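Ticket: Wi-Fi keeps dropping in the afternoon, Trevico site
Status: Open, waiting on customer

Hello again, and thank you for being so patient with us last time. I promised I'd keep a proper log, so I have, and I'm sorry in advance if it rambles. The short version is that the Wi-Fi at Trevico still falls over most afternoons. Laptops say they're connected, the little bars look full, and then Jultska won't load its calendar and everyone comes to find me.

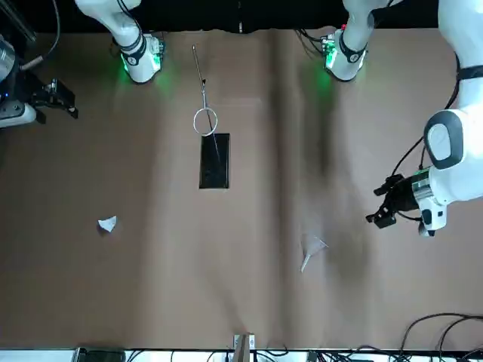

Brown paper on the tabletop, with the fold to the right of centre.

What I've tried so far. I restarted the Pustus router the way you described (plug out, cup of tea, plug back in) and that bought us one good afternoon. Then I changed the network name and password, which was a bother for everybody and made no difference at all. I did wonder about the microwave in the kitchen — my neighbour swears by that theory — but the dropouts came just the same with it unplugged. 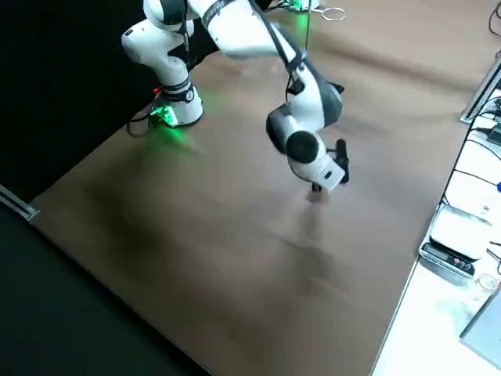 On your colleague's advice I also ran a cable straight from the router to my own laptop and left it there for the day. The cabled laptop never lost its connection, while the wireless ones dropped out at 2:53 and were off for five minutes. So I'd guess the line coming in from Aaltonen is fine and the trouble is with the wireless side, but you'll know better than I do.

The router's log page has the same line at each dropout: "channel change, clients removed". I've copied the whole page into the attachment, and I hope the grey background doesn't make it too hard to read.
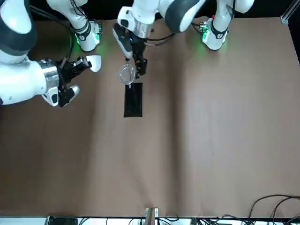 Under the advanced settings I found the channel set to automatic. I haven't touched it, as I'd much prefer to have one of you say yes first. There's also a firmware update on offer, and I'd be glad to know whether to do that before or after.

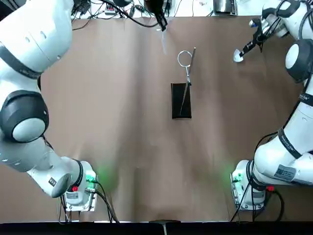

The papered table between the two white arms, green light on at the left base.

Two questions, then. Should I fix the channel by hand, and if so, which one? And will the update wipe our guest network? It took me two tries to set up and I'd be sad to lose it. Mornings are best if you'd like to ring, and thanks ever so much for all your help!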